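Can I trust a pick-up success rate that was only ever measured in simulation?

Asked in Robotics and Automation - Methods and Results

Folasade Ogbonna

I have to give a short talk on a technical report from the Zomell project and I'm stuck on how seriously to take its main number. The setup is a robot arm at a table with household clutter on it, all of it rendered. A policy was trained on 2,650 simulated demonstrations, then run on 3,513 new episodes, and 1,933 of those are scored as successful. No real arm appears in the results at all. The authors call this "a reliable indicator of real-world ability" and move on.

My background is statistics and I have no trouble with the percentage. It's 55 percent and the sample is big enough. What I don't believe is the word "reliable." The error bars tell me how well they know the simulator's answer and that's all they tell me.

The policy gets camera views plus joint positions. One of the cameras rides close to the hand, and a lot of what it sees is hand. With the fingers spread, the brassy thing between them is mostly behind the black linkages, while the gray cloth farther up the table is in plain view. So I would like to know what the policy is going by in those last few inches. The report doesn't say, and there is no test with that camera switched off.

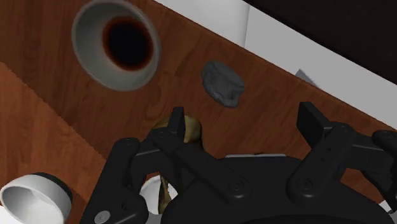
What I have checked so far

The success rule is in the appendix. An episode counts if the target is above the table by a set height at any step before the time limit, which is around 2,000 physics steps. At any step! It doesn't have to stay up. It doesn't have to be between the fingers either, as far as I can read it. A target that gets knocked and bounces might well score.

The objects are dropped at random spots before each episode and allowed to settle. The friction value is the same for everything, ceramic, cloth and metal alike. I asked by email whether they had tried others and got a polite reply pointing me to the section I was asking about.

There is also the matter of what counts as clutter. The wide view has long plant leaves arching over part of the table and a curved thing, like a pair of headphones, lying right up against the pot. That looks hard to me. Other layouts may be easy. The report gives one pooled figure for the lot, so I can't tell whether the policy manages the crowded ones or just collects its wins out in the open.

Am I being unfair? Is there a usual way of reading these numbers that I'm missing? I'd rather not stand up and complain about something everyone in the field already accounts for.

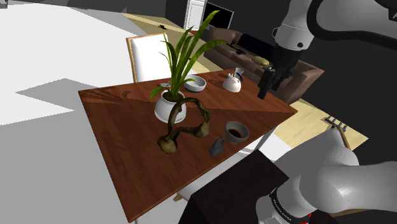 slackbelt

You're not being unfair but I think you're aiming at the wrong part. Everyone knows sim numbers run high. People use them to rank things. If policy A gets 55 and policy B gets 30 in the same simulator, A is probably better on a real table as well, and that is worth knowing when real trials take weeks. Look for the comparison table and ignore the headline.

Also the lighting and textures don't matter as much as people think. Modern renderers are good.

Comment from Folasade Ogbonna: There is no comparison table. One policy, one number. And "probably better" is the part I'd want somebody to show me.

Comment from slackbelt: ok then yeah that's thin

halfdutycycle

I ran grasping trials on a real bench for a few years and I'd push harder than slackbelt does. Ranking only carries over if the two policies fail for the same reasons in both worlds. I've seen the order flip. One policy had learned to pinch things by a corner, which the simulator's contact model was happy to allow, and on the bench it dropped nearly everything. The "worse" policy took fat, boring grasps and beat it easily.

Things I would look for, or ask for if they're missing:

Success under a stricter rule. Same episodes, same policy, but the target has to be held between the fingers for a couple of seconds at the end. If they logged the episodes this costs them an afternoon. If 1,933 drops by a third you have your talk.

Friction turned down, then up. Also mass. A single value for everything is a guess, and a result that only holds at that guess isn't much of a result.

Split by how crowded the target is. Distance to the nearest other object will do.

A small real set, even a poor one. A few dozen trials with honest notes on each would tell me more than another thousand rendered ones.

Odd shapes deserve their own line too. Take a crab with big curved claws, up in the air below the gripper, with the claws reaching around the front of a plant pot. A still like that tells me where things are at one moment. It doesn't tell me what is holding the crab up, whether the fingers have a proper grip on it, or whether the claws are going to snag on the pot on the way out. In simulation that last part depends on the collision shape, and many people swap the detailed mesh for a simple hull to save time. Do that with a crab and the gap inside the claws gets filled in. Then the contact near the pot is wrong, in whichever direction, and the pooled percentage won't show it.

I don't think the report is dishonest. I think "reliable indicator" is a sentence someone wrote at the end of a long week - I'd quote it in the talk and ask the room what evidence they'd want for it.
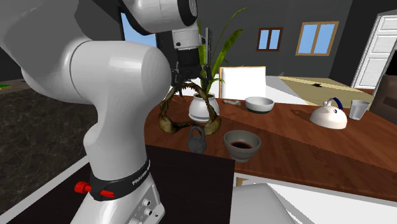
Clirkinberg, 2018-05-02

Update from Folasade Ogbonna. Thanks to both of you. I wrote to the authors again, with halfdutycycle's list more or less copied out. They did keep the logs. They are willing to rescore with a hold at the end and say it could be ready in June, after my talk. The collision shapes are simple hulls for "most assets" and they couldn't say offhand which ones.

I've changed my slide. It used to have the 55 percent in large type. Now it has the success rule written out in full with the percentage under it, and the word "simulated" in front of "success" every time it comes up. I've left out the ranking argument, as there is nothing to rank.

Still open, if anyone has a source: has somebody compared "lifted at any step" with "held at the end" for the same set of episodes? I can find papers that use one and papers that use the other. I haven't found one that reports both, and I'm a little suspicious of why.

Comment from slackbelt: we used the any-step rule for a while and switched, numbers went down, I don't have them anymore. Not published, sorry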